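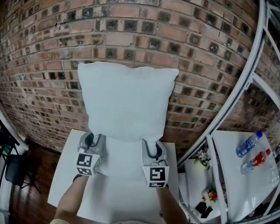
March
By the Woltport storm recovery desk

If you lived through last fall in Woltport, you already know more than you ever wanted to about damp. The storm itself was over by breakfast. The water was out of most of the houses on our side of the bay by the next evening. And then came the long, dull, smelly part that doesn't make the television, when everybody is walking around in rubber boots saying it doesn't look too bad, and the bottoms of the doors are swelling up so they won't shut.

I bought the Rekau dehumidifier in the middle of all that, and I've now lived with it through the end of the fall and the whole of the winter, so I feel I can say something fair about it. I paid $200 at Heltton, which had a pallet of them by the registers and a line of people with the same look on their faces as me. I should add that it was my own money and that I have no arrangement with anybody.

First, what it is. The Rekau is a small household unit, rated to pull 30 pints a day, with a bucket in the front and a place at the back to screw on a garden hose if you'd like it to drain by itself. It stands a little higher than my knee. It is not one of those big yellow contractor machines, and if your house took water up to the light switches you need those machines, and probably a crew to go with them, before you need anything I have to say. We were luckier. We had a few inches in the den and the back hall, and the carpet was gone by the time the Rekau came home with me.

Setting it up took no time. It rolls on four casters, and they are good ones, fat enough to go over a threshold without that horrible lurch where you think the bucket is going to come out on your feet. You plug it in, press the one big button, choose a number for how dry you want the room, and leave it alone. My mother-in-law worked it the first night without being shown, and she doesn't care for buttons.

Now, the noise. I've read reviews that call this kind of machine "whisper quiet" and I would like to meet whoever is doing the whispering. On high it sounds like a window air conditioner in a motel, the kind you get used to and then notice again when it stops. On low it's perfectly livable, and we watched a good many movies beside it with the sound up a notch or two. I wouldn't sleep in the same room with it on high unless I was very tired, although there were nights in October when I was very tired and slept like a stone right next to it.

The bucket is my main complaint. It's a decent size and slides out nicely, but the handle folds flat, and when the bucket is full the handle wants to stay folded flat. So you end up carrying it in both arms like a casserole, down the hall, hoping the dog is somewhere else. In the first week I was emptying it before work, when I got home, and again before bed. After that I gave in and ran the hose out to the laundry drain, and I should have done it from the start. If you buy one, buy a short hose on the same trip. The one from the yard will be too long and full of grit, and it'll leave a loop on the floor for people to trip over.
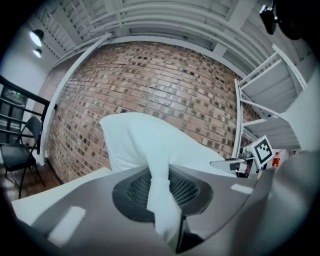

The humidity readout on the front is useful, but please don't let it talk you into putting the house back together early. It tells you about the air, and the air dries out a long while before the walls do. Ours read a lovely low number within four days, and I was all set to call the drywall people, and then a neighbor lent me a pin meter and the studs along the back hall were still nowhere close. Masonry is harder still to judge by looking. Take a brick wall like the one in the photo, reddish-brown and tan with those darker spots all through it – I could stand and stare at a wall like that all afternoon and not be able to tell you which of the dark places were simply the color of the brick. Use a meter, ask somebody who knows masonry how to read it, and leave the machine running in the meantime.

A word about the filter, too. It's a washable screen that pops out of the back, and in normal times I suppose you'd rinse it now and then and forget about it. After a flood it's a different story. There is so much dust in the air from people cutting out drywall and scraping up flooring that mine had a gray felt on it inside of a week, and the machine was working hard and not giving me much water for the trouble. Once I started rinsing the screen every few days it perked right back up. There's a little light that is supposed to come on when the filter needs cleaning, but it's on a timer and has no idea what you've been up to with the saw.

I did get to compare it with something else. Friends up the street have a Katayama of the same general size, and for a while in November we had both going in their garage, trying to save some dining chairs and a great many boxes of photographs. The Katayama is the nicer object. It's quieter, the bucket has a proper stiff handle, and the display dims at night. It also cost them a good bit more, and as far as either of us could tell it didn't fill its bucket any faster. If I were furnishing a spare room I would lean toward the Katayama. For a house that needs drying out, with people tramping through and tools leaning on everything, I was happier with the cheap one that I didn't mind getting scuffed.

As for the power bill, it went up, and there's no sense pretending otherwise. Keep your receipt for the machine and keep the bills as well. Our insurance adjuster asked for both, and I only had them because I throw every piece of paper into one kitchen drawer.

A few odds and ends that I'd have liked to know in the store. It doesn't do well in the cold, so in an unheated garage in January it spent a lot of its time defrosting itself. It restarts on its own after a power cut, and I was grateful for that more than once while they were still fixing the lines along the water. The cord is short. Don't be tempted to run it off the skinny brown extension cord from the Christmas box – move the machine closer to the outlet and point a fan at the far corner. And the power does need to be checked by an electrician before you plug anything at all into an outlet that's been under water, though I expect you've been told that.

Would I buy it again? Yes, I would, and with the next season coming I've told my sister to get one while there isn't a line. Ours is in the den closet now with the hose coiled on top. I take it out when it rains for a few days together, partly for the damp and partly, I think, to hear it running.

Contact the recovery desk | Copyright Woltport storm recovery desk, all rights reserved | Back to top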